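Week 3: Municipal police and the division of powers
Lecturer: Sieglinde Wiegand

In a federation, control of policing is seldom settled by the constitution alone. The text may assign public order to one level of government while the budget, the training colleges and the licensing of firearms stay with another. Students should read the Wekstead case with this in mind.

Wekstead formed its own town patrol in March, under a by-law that named no supervising authority. The province objected to the patrol carrying firearms – it did not object to the patrol itself. Kasten treats this as a dispute over licensing. Eichhorn reads it as a claim to shared sovereignty.

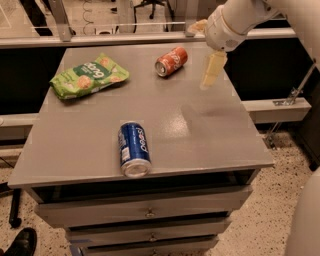

Reading time: 3 minutes

The neighbouring town of Grutton took a different course and placed its 427 officers under provincial command. Its council kept the right to set patrol areas and hours.

For the tutorial, prepare a one-page note on whether a by-law can authorise what a provincial statute leaves unmentioned. Refer to Kasten, chapter 2, and to the reply by Yuen. Notes are to be handed in at the start of class.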